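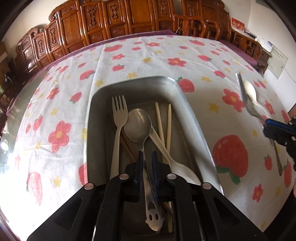 Spoon and fork on a steel tray, with a flowered cloth underneath.

Ngozi Obi on soup, old recipe cards and cooking for strangers
24/03/2019

Ngozi Obi is chopping onions when I arrive, and she keeps chopping for the whole first part of our talk. I lose the beginning of two answers to the knife. I don't mind one bit, because the kitchen already smells wonderful and there's a pot of bean soup going at the back of the stove that I have been promised a bowl of.

If you live in Trarnberg you may have eaten at one of her soup nights. They started in her own dining room with 5 guests and one pot, and they now fill the hall on Pumarance Street. There is no menu. You find out what the soup is when you get there.

"People asked me for a menu in the beginning and I did try," she says. "But then I'd go to the market and the leeks would look terrible and the squash would look amazing, and I'd already told everybody leek. So I stopped telling them."

The recipes come from a box. Her late neighbor kept 943 cards in it, filed by a system that Obi is still working out, and left the whole thing to her along with a stockpot and a very good ladle. So far she has cooked from 600 of them. Some are the kind of thing you'd expect from a home cook of that generation (there are a lot of dumplings!), and some are real surprises. One says only "the green one, but thinner."

"I have made five different green ones," Obi says. "Thinner than what? I keep going. I think I'm close."

I asked which card she would save if she could only keep one, and she went straight to it. It's a roasted carrot soup, written in pencil on the back of a bus timetable. The carrots go in the oven at 425 degrees until the ends are nearly black, and you have to trust the card on that.

"The first time I took them out early. I thought, well, she can't mean that. And the soup was fine, it was nice, it was orange. Then I did it again the way she wrote it and I had to sit down. It tastes like a completely different vegetable."

She makes it for me later from a bag of carrots that have seen better days, and yes — she's right. It's sweet and smoky and there's almost nothing in it. Carrots, an onion, stock, a spoonful of mustard at the end. I've made it twice since and I'm making it again tonight.

Obi grew up in a house where soup was for sick people. Her mother cooked rice and stews, and her father, who loved anything from a can, did lunch. She came to soup in her twenties through a job at a café called Wattanapong, where she was hired to wash dishes and ended up on the early shift making stock.

"It's the smell at six in the morning. You come in and it's dark and you put the bones and the ginger in, and by the time the first customer comes, the windows are all steamed up. I used to walk home smelling like that. People on the bus would look at me like they were hungry."

She stayed four years. What she took from it, she says, is patience with salt. She adds a little, waits, tastes, and goes off to do something else before adding any more. Most of the soups people complain to her about at home were salted once, at the start, and never tasted again.

Her other firm opinion is about blenders. She owns one, a Musta with a chipped lid, and she uses it for half of the pot and never the whole thing. "I want something to chew. Blend half, pour it back in, and you get the creamy part and the lumpy part together. Why would you choose?"

We talk for a while about bread (she buys it, and feels no guilt) and about freezing, where she is stricter than I expected. Potatoes don't go in the freezer. Pasta doesn't go in the freezer. Beans can stay in there until you forget what they are, and they'll still be good.

The next soup nights are in April, and she has a stack of cards on the counter that she's thinking about. There's a sour cherry one that she has been putting off for a year. There's a cabbage one with three exclamation marks next to the caraway. And she wants another try at the green one.

"Maybe it's sorrel," she says, scraping the onions into the pan. "I haven't tried sorrel yet. Can you pass me the butter?"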